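Home Products Surfaces Care and Maintenance Request Samples Contact

Pallorer Solid Worktops

The Pallorer range is the standard worktop supplied by Clorncombe Surfaces for schools, clinics, community kitchens and residential buildings. It is made to order and delivered cut to the customer's drawing, with all visible edges finished at the factory. The range is intended for indoor use on level base cabinets or a continuous support frame.

Each worktop is cast as a single slab of one material throughout, so that a worn area can be sanded and polished without exposing a different layer underneath. The pattern varies a little from one slab to the next. Customers ordering several pieces for the same room should place them on one order, and the factory will match them from the same batch wherever the sizes allow.

Sizes and weights

Standard depth is 630 millimeters, which suits most base cabinets with a small overhang at the front. The longest single piece is 2,000 millimeters. Longer runs are supplied in two or more sections with a prepared joint. A full-length piece at standard depth weighs roughly 39 kilograms before any cut-outs are made and should be carried on edge by two people.

Front edges may be ordered square, eased or fully rounded. A raised upstand for the rear wall is available in the same material and is priced by length. Cut-outs for sinks and cooktops are made at the factory from the manufacturer's template – please send the template itself, as a model number alone is not sufficient.
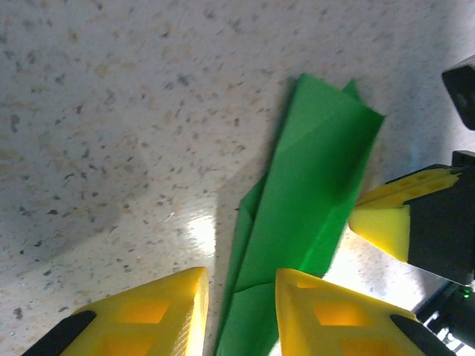 Inside corners of all cut-outs are given a small radius to reduce the risk of cracking. Where a cut-out falls close to a joint, our technical office will contact the customer before production begins and propose a revised position. No work is carried out on a revised drawing until it has been signed and returned.

Finishes

Two finishes are offered. The Bassi finish is a low sheen suited to kitchens and preparation areas. The Prirnik finish is polished to a higher gloss and is generally chosen for reception desks and washrooms. Fine scratches are more noticeable on Prirnik, and we do not recommend it for surfaces where food is cut or heavy equipment is moved every day. Both finishes are available in all 117 colors and patterns listed in the current sample book.

Daily care

Wipe the surface with warm water and a mild dish soap, then dry it with a soft cloth. Coffee, tea and fruit juice should be wiped up promptly. Bleach may be used when diluted according to its label and rinsed off within a few minutes. Drain cleaners, paint strippers and oven cleaners must not be allowed to remain on the worktop.

Pans taken directly from a cooktop or oven should be placed on a trivet. Damage caused by heat is not covered by the warranty, although in many cases it can be repaired on site by an approved fitter.

Ordering and delivery

Samples are sent free of charge to trade customers and against a small refundable deposit to private customers. Colors should always be chosen from a physical sample under the lighting of the room in question – screens and printed pages are a poor guide.

Drawings may be submitted by mail or e-mail and are checked by Marisol Huanca in the technical office. Questions about delivery, access and unloading should be addressed to Anselmo Giraldo. Orders for installation during the school break in October should be confirmed well ahead of that month, as fitting dates are limited.

The prices and specifications on this page were last revised on 19/04/2026 and replace all earlier versions.

Contact us | © Clorncombe Surfaces. All rights reserved. | Back to top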